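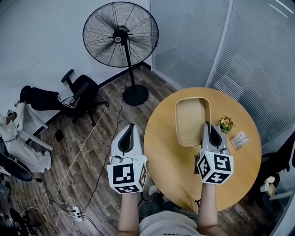
Round table with a pale wood top and a cream-coloured tray, on wood-look plank flooring.

Flaltusero Levelling Glide, Series 734
Manufactured by Skaston
Home > Furniture hardware > Glides, feet and castors > Levelling glides

Overview

The Flaltusero Series 734 is a threaded levelling glide for tables, benches, shelving and light cabinets used on hard floor coverings. It consists of a zinc-plated steel stem, a moulded nylon base and a replaceable contact pad. The base is joined to the stem by a captive ball joint, so the pad sits flat where the floor falls away slightly under one leg.

Series 734 replaces the fixed-base glide previously sold under the Naltar name. The stem thread is unchanged and existing Naltar inserts can be reused if the thread is clean. Naltar pads do not fit the Series 734 base.

Suitable floor coverings

Vinyl plank (glue-down, loose-lay and click)
Laminate
Engineered and solid timber with a cured finish
Ceramic and porcelain tile
Sealed or polished concrete

Not suitable for carpet, cork, unsealed stone, outdoor paving or any floor where a timber finish is still curing. For carpet, see the Series 734-C plate, sold separately.

Specifications

Product code: 734 (stem and base), 734-F (with felt pad), 734-R (with rubber pad)
Adjustment range: 7 mm
Rated static load per glide: 2,015 N, vertical, pad fully seated
Stem: steel, zinc plated, with hex section above the base
Base: glass-filled nylon, black or light grey
Joint: captive ball, non-serviceable
Pad fixing: push-in rim, no adhesive
Pad thickness, felt: 2 mm compressed
Pad options: wool-blend felt (Sýkora), non-marking rubber (Skaston)
Operating environment: indoor, dry
Warranty: 2 years

The load rating applies to the glide only. It does not apply to the insert, the leg or the joint between leg and rail. A threaded insert set in particleboard will normally fail well before the glide does, and the rating should not be used to work out the capacity of the furniture.

Choosing a pad

The felt pad is intended for furniture that is moved in normal use: dining tables, meeting tables, chairs with threaded legs. It slides under moderate side force and leaves no mark on cured finishes. Felt picks up grit. On floors near an external door the pads should be inspected more often, and replaced once the face has gone hard or shiny.

The rubber pad is intended for furniture that should stay put, such as workbenches, sewing tables, drafting tables and shelving. Do not drag furniture on rubber pads. The pad rim can pull out of the base, and the exposed nylon edge will score vinyl and laminate.

Some rubber compounds react with the plasticiser in vinyl flooring and leave a permanent yellow or brown stain. The Skaston pad compound is formulated without the antioxidant usually responsible. Flooring formulations vary, however, and the flooring manufacturer's care instructions take precedence over this page. If those instructions prohibit rubber-backed products of any kind, order 734-F.

Mixed sets are not recommended. A table with felt under some legs and rubber under others will pivot on the rubber when pushed and load the leg joints sideways.

Floating floors

Click-together vinyl and laminate floors expand and contract as a single sheet. Heavy items can pin the sheet to the subfloor and cause gapping or peaking elsewhere in the room. Glides spread the load over a larger area than a bare leg, but they do not reduce it. For loaded shelving and filled cabinets on a floating floor, check the point load limit given by the flooring manufacturer before fitting any glide.

Standard dining and occasional tables rarely cause difficulty on floating floors. Pedestal tables deserve more attention, as the base concentrates the full weight of the table and whatever is on it over a smaller footprint than four corner legs.

Levelling round tables

A round top gives no straight edge to sight along, and errors in level are harder to see than on a rectangular table. Place a spirit level across the centre of the top, take a reading, then turn the level through a right angle and take another. Adjust one glide at a time and repeat both readings after each change.

On a three-legged table the glides will always find the floor, and adjustment affects level only. On a four-legged table, level first on the two glides that sit on the highest part of the floor, then bring the remaining glides down until each pad takes load. A pad that can be turned freely by hand is not carrying anything.

If a table rocks with all four pads loaded, the fault is in the frame. Check the leg bolts and corner brackets before making further adjustments.

Fitting

Tools required: open-ended spanner to suit the stem hex, spirit level, soft blanket or moving pad. A drill and insert driver are needed only where the leg has no threaded insert.

1. Clear the table and turn it upside down on the blanket. Larger tops need two people.
2. Remove any existing glides, tacks or adhesive pads. Scrape off adhesive residue.
3. Check that the insert is square to the end of the leg. An insert set at an angle will use up the movement of the ball joint and leave the pad bearing on one edge.
4. Wind the stem in by hand until the hex section is close to the leg. Do not use thread lubricant in timber.
5. Press the pad into the base until the rim clicks home around the full circumference.
6. Turn the table upright. Lift it into position; do not slide it before the pads are loaded evenly.
7. Adjust with the spanner on the stem hex. Do not grip the nylon base.

Leave at least half the stem thread engaged in the insert. If the floor is so far out that the full adjustment range is used at one leg, fit a packer under that glide or correct the leg length.

A lock nut is supplied with each stem. It is optional on fixed furniture and recommended where furniture is moved often, as repeated sliding will slowly turn the stem.

Care and replacement

Vacuum or brush the felt when the floor is cleaned. Do not wash the pads in place. Water held in the felt can lift the edge of laminate boards and will rust the underside of the stem over time. Steam mops should be kept clear of all furniture feet.

To replace a pad, lift the leg, insert a flat plastic tool under the rim and lever outwards. Metal screwdrivers damage the rim seat. Replacement pads are sold in both materials and fit black and grey bases alike.

If the ball joint becomes noisy, remove the glide and blow the joint clean with dry air. Oil and silicone spray should not be used on the joint, as both migrate to the pad and can mark the floor.

Technical note: pad wear

Felt wear was assessed by Zdeňka Brabec at the Skaston workshop using a weighted sled drawn back and forth over finished laminate. Two grades of Sýkora felt were compared. The denser grade held its thickness better and was adopted for production, although it slides a little less freely when new. The difference fades after a short period of use. Customers changing over from Naltar pads may notice that chairs feel stiffer for the first week or so.

The joint and base were drawn by Vratislav Jireš. The current mould includes a drain slot in the base wall, added after early samples trapped mop water above the pad. Bases without the slot are functionally identical in dry rooms and remain covered by warranty.

What is supplied

Each pack contains four glides with pads fitted, four lock nuts and a printed fitting sheet. Threaded inserts are not included. Spare pads and individual glides can be ordered by product code.

Ordering and returns

Specify base colour and pad type when ordering. Unused packs can be returned in the original packaging. Pads that have been pressed into a base are treated as used, as the rim takes a slight set on first fitting.

Warranty covers faults in material and manufacture. It does not cover pad wear, floor damage caused by grit or dragging, use outdoors, or failure of inserts supplied by others. Claims should include the product code moulded into the underside of the base and the type of floor covering.

Related products

734-C carpet plate
Threaded inserts for hardwood and particleboard
Replacement felt pads (Sýkora)
Replacement rubber pads (Skaston)
Stem extension for uneven slabs

Page revised 26 July 2019. Specifications may change without notice.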